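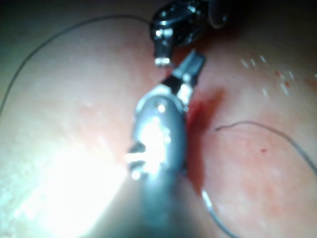

Going home the day after gallbladder surgery, what should I have ready?

Posted by Maya Chidiac, 01/10/2022

Hi all, I've finally got a date for having my gallbladder out (keyhole) and I'm told I'll be home the next day if all goes well. I live on my own, up 25 stairs with no lift, and my sister can only stay for 2 nights. I've read the hospital leaflet twice and it's fine on the medical side, but it says nothing useful about ordinary life. What did you wish you'd had in the house? Food, clothes, pillows, anything really. Also, how did you sleep? I'm a front sleeper and I'm dreading it!

Dalal Moussa

I had mine done in August so it's all still fresh. Loose nightie, big knickers that come up well over your belly button, and a dressing gown with pockets for your phone. Do your big shop before you go in and put everything you use daily at worktop height, because bending down to the bottom cupboard was the thing that made me swear (the kettle too, only half fill it).

Sleeping was rubbish for the first few nights, I won't lie. I propped myself up on the sofa with three pillows behind me and one hugged against my tummy, and that same pillow is brilliant when you need to cough or laugh. I also got a sore shoulder, which the nurse said was from the gas they use, and pottering up and down the hall helped mine. Peppermint tea as well, lots of it.

For food I stuck to plain things, toast, soup, chicken and rice, and added the rest back bit by bit. Cheese on toast came back too early and I regretted it. Take the stairs slowly and get your sister to carry the bags!

Oh, and keep the ward's phone number by the bed. If you get a temperature, go yellow or the pain gets worse instead of better, ring them and don't sit there wondering.

Bilal Chamoun

long phone charger. seriously

Tarek Bataineh

Agree with Dalal on the pillow. I'd add a small cushion for the car so the seat belt doesn't rub, mine was a long drive back with plenty of speed bumps. And ask about driving and lifting before you leave, as I forgot and then spent a morning on hold. Hope it goes well Maya, let us know how you get on.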